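卫生间及洗衣间地面与固定柜体交付检查表(附检查意见)

适用范围:Collinano 公寓改造项目二层各户,含卫生间、洗衣间及与之相连的过道
施工单位:Condik 装饰工程部
瓷砖铺贴分包:Jistent
检查负责人:Ruben Schouten
检查时段:星期三上午
填写说明:各项结论分为“合格”“整改”“待复查”“不适用”四种。结论为“整改”或“待复查”的,必须在意见栏内写明部位及处理要求。空白项视为未检查,不得办理移交。

一、进场前文件核对

1.1 防水层隐蔽验收记录
结论:合格
意见:记录齐全,各方签字完整。附图中地漏位置与最终施工图一致。

1.2 闭水试验记录
结论:待复查
意见:走廊北侧一户的记录未写明试验起止时刻,仅写“已完成”。请施工单位补交原始记录,不接受事后誊写件。

1.3 瓷砖、填缝料及密封胶的进场单
结论:合格
意见:填缝料批号有两个,经核对色号相同。余料应按户留存并贴标签,供日后修补使用。

1.4 柜体安装说明书
结论:整改
意见:现场仅有柜门铰链部分的说明,缺固定件部分。移交前补齐,每户一份。

二、地面铺贴

2.1 空鼓检查
检查方法:以小锤逐块轻敲,重点为砖角、门口及地漏周边。
结论:整改
意见:南侧两户门口内第一排砖有空鼓声,范围超过砖角。须揭开重铺,不得以灌浆方式处理。重铺时注意保护已完成的防水层,如有损伤,须重新办理隐蔽验收。

2.2 表面平整度
检查方法:两米靠尺配合塞尺,纵横各测一次。
结论:合格
意见:洗衣间内洗衣机位处应再测一次,该处设备落地后无法补测。

2.3 相邻砖高低差
结论:合格
意见:门口石与砖面交接处手感略有台阶,仍在允许范围内。建议在移交说明中告知住户。

2.4 砖缝宽度与顺直度
结论:合格
意见:带图案的砖面容易使人对砖缝走向产生错觉,检查时应以拉线为准,不以目测为准。

2.5 图案方向与对花
结论:合格
意见:铺贴方向须与确认样一致。立体方块图案转动方向后,深浅面的位置随之改变,整间地面的观感会有明显差别。补砖时应先干铺核对,经检查人认可后再上胶。

2.6 填缝
结论:整改
意见:墙角及管根处填缝不饱满,个别部位有针孔。清理后重新填实。墙地交接的阴角应使用弹性密封胶,不得以水泥基填缝料代替。
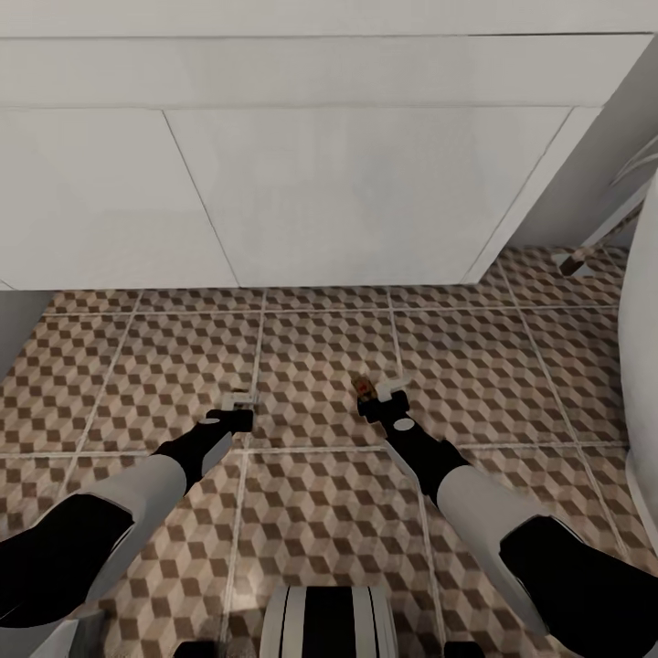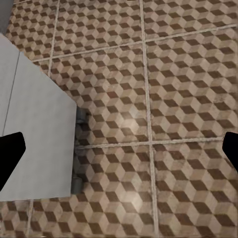
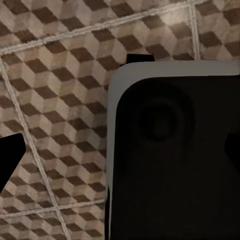
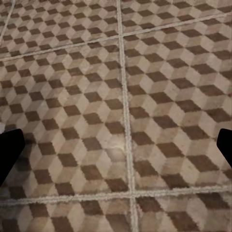
附图一至四:立体方块图案地砖及浅色砖缝;附图一、二中另见浅色柜体。

三、排水与坡度

3.1 地面坡度
检查方法:在距地漏最远的墙角处倒水,观察流向。
结论:待复查
意见:过道一侧洗衣间排水偏慢,约8分钟后砖面仍有薄层积水。须先确认地漏滤网内是否有施工残渣,清理后再次试验。若结果不变,按坡度不足处理。

3.2 地漏标高与箅子
结论:合格
意见:箅子可徒手取出,下方存水弯已清理。

3.3 洗衣机排水接口
结论:整改
意见:接口处密封圈缺失两处,均未加临时封堵。整改前请先封口,以防异味及杂物进入管道。

3.4 溢水试验
结论:不适用
意见:本批户型洗脸盆无溢水口。

四、防滑与通行安全

4.1 砖面防滑等级
结论:合格
意见:以供货方检测报告为依据。住户后续如自行打蜡或涂刷保护剂,原结论不再适用,此条应写入住户手册。

4.2 门口高差及过渡条
结论:整改
意见:Sitthichai 型过渡条一端翘起,固定螺钉未拧到底。该部位为绊倒隐患,要求当日处理,处理完成前设置警示标识。

4.3 夜间照明
结论:待复查
意见:感应灯尚未通电。通电后应在关闭主灯的条件下检查,从卧室门口至卫生间门口全程不得有无照明段。

4.4 施工通道
结论:合格
意见:材料堆放未占用疏散通道。灭火器在有效期内,压力正常。

五、固定柜体

5.1 固定牢度
检查方法:双手扶住柜体上沿,前后各施力一次。
结论:合格
意见:无晃动。检查时不得以悬挂重物代替。

5.2 柜底与地面交接
结论:整改
意见:三户的柜底密封胶未连续。拖地水会由断口渗入柜底,要求整条铲除重打,不得在原胶上补抹。胶面应平滑,颜色与填缝料相近。

5.3 柜门开启及间隙
结论:合格
意见:柜门全开时与房门无碰撞。铰链应在住户入住7天后再调整一次,由 Condik 安排。

5.4 面板清洁
结论:整改
意见:个别面板留有保护膜残胶及指印。使用中性清洁剂和软布,禁止使用刀片及含研磨颗粒的制品。

5.5 检修口
结论:合格
意见:阀门可触及,检修口净宽不小于300毫米。柜内不得另加固定隔板遮挡阀门。

六、电气及通风(仅作外观检查)

6.1 插座防溅盖
结论:合格
意见:盖板闭合正常。漏电保护功能由电气专业另行测试,本表不作结论。

6.2 排风扇
结论:待复查
意见:一户运行时有异响,疑为风管固定卡松动。请拆面板检查,并附处理说明。

6.3 等电位端子
结论:合格
意见:端子盒未被瓷砖或柜体遮盖,标识清晰。

七、汇总意见

7.1 本次检查不具备整体移交条件。第4.2项须当日完成,第2.1项及第3.1项完成后方可申请复查,其余整改项可与复查同时核验。

7.2 整改过程中,已完成的地面应铺设保护板。人字梯脚须加软垫。不得在砖面上直接拌料或切割。

7.3 Jistent 负责第二部分各整改项,Condik 负责其余部分并统一提交回复。回复应逐条对应本表编号,注明处理人及完成时间。笼统写作“已整改”的,退回重填。

7.4 对结论有异议的,由施工单位书面提出,检查负责人会同双方到场复核。复核期间,相关部位保持原状。

检查负责人:Ruben Schouten
施工单位签收:(待签)
分包单位签收:(待签)
复查日期:(收到书面回复后填写)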